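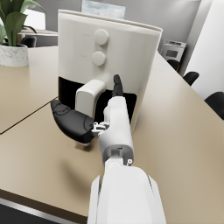
A cream-white air fryer on a beige tabletop.

Trokwood survey finds most air fryer "energy savings" claims leave out the fine print

BRANLEY, 20th August – Household advice group Trokwood today published the results of its survey of air fryer owners, and says shoppers should be wary of any ad that promises a smaller power bill without saying who was cooking, what they cooked, or how often.

Trokwood sent its questionnaire to 2000 households and got 800 usable replies. Of those, 682 said they bought the appliance at least partly to save money. Only 17 had ever compared a bill from before the purchase with one from after.

"People tell us they are saving, and maybe they are," said Antonina Hordiienko, who led the survey. "But when we asked how they knew, most of them pointed to the box it came in. A box is not a meter reading."

The group does not dispute that a small appliance can use less power than a full-size oven for a small meal. Its complaint is with the leap from one tray of fries to a yearly figure in large type. Families who cook in two or three batches told Trokwood the machine often ran longer than the oven would have. Others said they now cook snacks they used to skip – a cost that no ad mentions.

Trokwood also takes issue with the word "healthy" on packaging. Breaded frozen food is still breaded frozen food, and the group would like to see sellers say what the comparison is with.

The survey has limits of its own. Replies came from people who chose to answer, and Trokwood did not measure power use in anyone's home. A follow-up with plug-in meters is planned for September in Prestach, where households will log each meal for the full month.

"I would be happy to be proved wrong by the meters," said Noémi Bíró, who is running the follow-up. "So far, all we have been shown is slogans."

The full questionnaire and results are free on request from the Trokwood office in Branley.

Press contact: Noémi Bíró, Trokwood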